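Irton Monster Battle League
Minutes of the rules and formats meeting, Thursday session
Chair: Valdis Koppel
Start: 7:10 p.m. Quorum met.

1. Previous minutes
Approved with one correction. Under item 3, "base Speed" should read "Speed after items." The corrected text replaces the old one in the archive.

2. Team sheets
Sheets for the November bracket must list species, form, ability, held item, nature and all four moves. Stat values stay optional for online rounds and become required for in-person rounds. Regional forms must be written out in full. A sheet that gives only the species name will be read as the base form, and the player is held to that reading for the whole round.

Stankevičius asked whether nicknames may appear on the sheet. They may, in parentheses after the species name.

3. Format for the Itmont bracket
Doubles, level 50, bring six and pick 4. Item clause and species clause both apply. The proposal to ban sleep moves outright was withdrawn before discussion. The proposal to limit each side to one sleeping target at a time was put to a vote and carried.
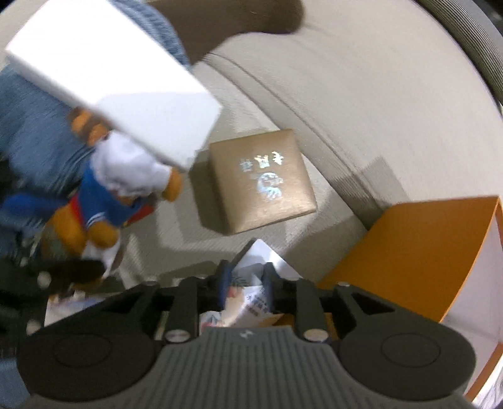

The turn timer remains at 40 seconds. Team preview remains at 90. Any player who loses connection twice in the same set forfeits the current game but keeps earlier results in that set. Trick Room turns are counted by the game client, and judges will not accept a player's own count as grounds for appeal.

4. Rating ladder
The ladder currently holds 573 rated accounts. Accounts with no games in the last two seasons will be hidden from the public list. Their ratings are kept and return to the list after one completed set.

The starting rating for new accounts stays at 500. A request to seed new accounts by their results in other leagues was declined on the grounds that rating scales differ and no conversion table exists.

5. Damage calculator
The Fukard calculator build in use does not apply the spread-move reduction when one of the two targets has already fainted in the same turn. This needs checking against the game, where the reduction depends on the number of targets at the moment the move is carried out. Test cases to be written for Earthquake, Rock Slide and Heat Wave, each with one and two targets standing. Until the tests are done, calculator output is not to be used in rulings.
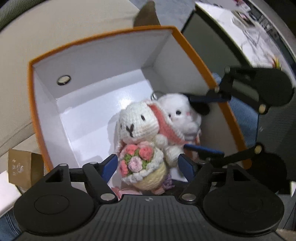 Stankevičius objected that the same fault had been reported last season and closed without a test, and asked that the report be reopened under its old number so the earlier notes stay attached. Agreed.

6. Actions
Koppel: post the revised team sheet template and the sleep rule wording.
Stankevičius: reopen the calculator report, write the test cases.
Ladder script change to go live after the current round closes.

7. Other business
A request for a singles side event was held over to the next meeting.

Closed 8:25 p.m.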